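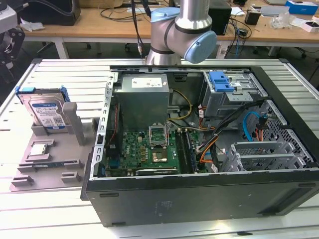
Subject: Re: Retired desktop towers, order of removal and storage of parts

To: Equipment Reuse list
From: Gertraud Steiner, Woltmont Equipment Office
Date: December 2018

Dear colleagues,

Thank you for the questions received after the notice on retired desktop towers. The Plattner building asked several of them in one message, and the replies are given to the whole list so that all sites work the same way.

The Plattner office wrote:

> We have begun on the towers moved out of the second floor in July.
> Our staff would like guidance on three points. First, should the
> processor come out before or after the memory? The notice lists
> both but does not give an order. Second, may the hard drive stay in
> its blue caddy, or must the caddy go back into the case? Third, we
> have been placing small parts in one shared box and labeling the
> box. Is that acceptable under the new rules? We would also like to
> know whether the power supply is to be removed at all.

On the first point, the office has no objection to either order, provided that the tower is lying on its side with the panel off and the power cord has been disconnected. The Dell tower shown with this message has its processor socket open, with the bracket raised, while memory modules are still seated in the board beside it. Sites that prefer to begin with the memory may continue to do so. Once the processor is out, please do not leave the socket open overnight. Lower the bracket and fit a plastic cover if one is on hand. The gold contact area must not be touched or wiped.

On the second point, the drive may stay in its caddy. Drives are to be stored upright, and the caddy should be left on until the drive has been entered in the register. Copy the serial number from the drive label itself. Numbers copied from the outside of the case have caused most of the errors corrected this fall. Any drive that held personnel or payroll files goes to the locked cabinet on the same day and does not wait for the weekly collection.

On the third point, a shared box is not acceptable. Processors and memory modules have been arriving at the Rarudum storeroom with scratches and, in a few cases, with bent corners. Please use a molded tray with a separate pocket for each part, such as the gray one at the left of the tower. The processor lies flat in a square pocket, the memory stick has a long narrow slot of its own, and the drive stands at the back. Trays may be requested from this office in lots of 52. A site that needs fewer may share a lot with a neighboring site.

The power supply stays in the case. The same applies to the optical drive, the expansion slot covers and all internal cables. Cables should be unplugged only where they prevent a part from being lifted out, and they should then be laid back inside the case so that the side panel closes without force. Cases with loose cables hanging over the edge will not be accepted by the carrier.

Two matters of record-keeping also need attention. The register in Drareo now holds 3,619 entries, and a number of these have no building code. Entries without a code cannot be matched to a pickup. Each site is asked to review its own entries and to fill in the missing field. In addition, the storeroom has room for nearly 3,000 cases, and deliveries will be scheduled by building from now on. Please do not send a pallet until a delivery slot has been confirmed in writing.

Screws from the side panel should be put in a small bag and taped to the inside of the case. Several sites have been taping them to the outside, where they are lost in transit.

Questions about trays and pickups may be sent to this list. Questions about drives from the locked cabinet should be addressed to me directly and should not be copied to the list.

Sincerely,

Gertraud Steiner
Equipment Office, Woltmont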